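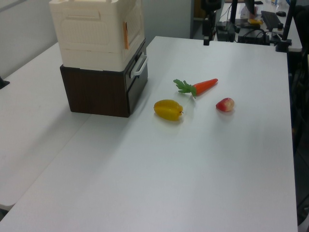

Play Food and Small Storage: Your Questions Answered

Tostmont Toy Library, last updated May 4, 2021

We get a lot of the same questions at the desk and by email, and we love getting them, so please don't feel shy! The ones that come up most often about our play food sets are gathered on this page.

How many pieces come in a set?

The small market set has 9 pieces, a mix of fruit and vegetables, and the big one (we call it the Friesen set, after the street where we used to be) has 127. Most families with one or two little ones are perfectly happy with the small set, and you can always swap up later.

How long can we keep it?

Four weeks, and you can renew once by phone or email as long as there isn't a waiting list. January is our busiest month, when everybody seems to be stuck indoors, so renewals may be harder to come by then.

My child doesn't know half of these fruits. Do you have simpler ones?

We do, and you're welcome to ask for a set with only apples, bananas, carrots and the like. But we'd gently encourage you to leave one or two unusual ones in! Star fruit is a big favorite here, partly for the name and partly for the ridges, which small fingers love to follow. If you can find a real one at the grocery store, slice it across and let your child see the star for themselves.

What should we store the pieces in at home?

Anything with a wide opening that your child can manage without help. A plain plastic box is fine, and a small drawer with a good pull handle is even better for toddlers, who will happily open and shut it all morning (we speak from experience). If you stack a box on top of a drawer, put the food in whichever one your child can reach while sitting down, and make sure the stack can't tip.

How do I clean them?

Warm water, a drop of dish soap, a soft cloth, and then a good long dry on a towel. Please don't put them in the dishwasher. Carrot tops and other leafy bits like to hold on to crumbs, so give those an extra wipe.

We lost a piece. What now?

Oh, please don't worry! Look under the couch first, then in the coat pockets, then in the real fruit bowl. If it still hasn't turned up, tell us when you bring the set back. The replacement fee is $4 a piece, and if you find it later we'll return your money.

Are the sets suitable for babies?

We lend them for ages three and up. For younger children, ask to see the Clirkau basket, which has only large, soft pieces in it.

Can I donate play food we've outgrown?

Yes, please, as long as it's clean and has no cracks or loose parts. Bring it to the front desk during opening hours.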